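# Refitting a Narrow Terraced House: Storage, Light and Surface Choices

Project report, Interior Design year two, Ollik house group
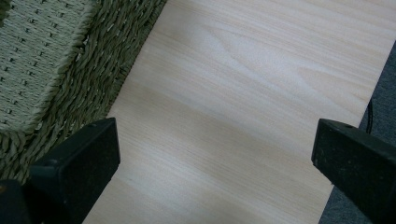
*Figure 1. Pale wood-grain board with a green woven basket and dark blue-grey textile.*

## 1. The brief

Our group was given the ground floor of a terraced house in Clinirside and asked to produce a scheme for a couple with two school-age children. The owners have lived there for a long time and do not want to move. They asked for more storage, a better place to eat, and a front room that could be used during the day without the lights on. No walls could be taken down. The budget was fixed at the start and we were told to leave a tenth of it unspent for repairs.

The ground floor measures 38 square metres. It is made up of a hall, a front room, a back room and a kitchen in a later extension. The ceiling in the extension is lower than in the rest of the house, and there is a step down into it.

## 2. Survey

We visited twice, both times in December. On the first visit we measured every room and drew a plan by hand. On the second we noted where daylight fell at 10 am and again at 2 pm, and asked the family to mark on the plan where they put things down when they came home.

The marks were useful. Nearly all of the coats, bags and post ended up on the dining table in the back room, because the hall had hooks but no shelf. The family ate in the kitchen, standing up or in turns, and used the dining table only at weekends.

The front room gets morning light. The back room gets very little at any time, as the extension blocks most of its window. The old scheme had a dark red carpet in both rooms and a large bookcase across the chimney breast.

## 3. Layout

We drew three layouts and dropped two of them. The first put the dining table in the front room, which the owners did not like because it left nowhere for visitors to sit. The second kept everything where it was and added cupboards, and this made the back room darker still.

The third layout is the one we took forward. The back room stays as the dining room, with a bench along the party wall and a narrower table. The bench has lift-up lids with storage below. Moving the table to the wall frees a clear route 90 cm wide from the hall to the kitchen — before, people had to turn sideways to pass the chairs.

In the hall we planned a shallow cupboard, 30 cm deep, with a shelf on top for post and keys. Each member of the family has one section, so there are 4 in all, and the lowest is at a height the younger child can reach.

## 4. Colour and surfaces

We wanted light surfaces in the back room and kept the stronger colours for smaller things that can be changed later. The main finish is a pale wood grain in beige and cream. Green and dark blue-grey are the two accents, and they carry through from the front room to the kitchen so that the step down is less of a break.

We tested paint from the Omelico range on lining paper and left the sheets up for a week. The first white looked grey by mid-afternoon, so we changed to a warmer one. The skirting is the same colour as the walls. For the floor we compared cork, boards and a Van der Linden carpet tile, and chose boards for the two main rooms. Cork was kept for the kitchen.

## 5. Cost

The bench and hall cupboard together take 40 per cent of the spend. Flooring is the next largest item, then the kitchen lighting, then paint. We saved money by keeping the radiators and internal doors and by reusing the bookcase, which is cut down and moved to the alcove beside the chimney breast.

One quote for the bench came in much higher than the others. We had drawn curved ends, and when we changed these to square ones the price dropped to within our limit.

## 6. Owners' comments and changes

The owners approved the layout and the hall cupboard. They asked for two changes. The bench seat was too high for the children, so it was lowered by 3 cm, which also reduces the space inside. They also wanted a closed cupboard for the router, and this is now in the alcove.

They were less sure about the green. We agreed to leave it out of the paint and use it only in baskets and cushions.

## 7. What we would do differently

Our first plan had an error in the back room, where we measured to the skirting on one side and to the plaster on the other. It took most of a session to find. We should also have asked about bicycles earlier — there are two, and they currently live in the hall. The final drawings show a wall rack in the side passage, but we have not checked the fixings against the brickwork.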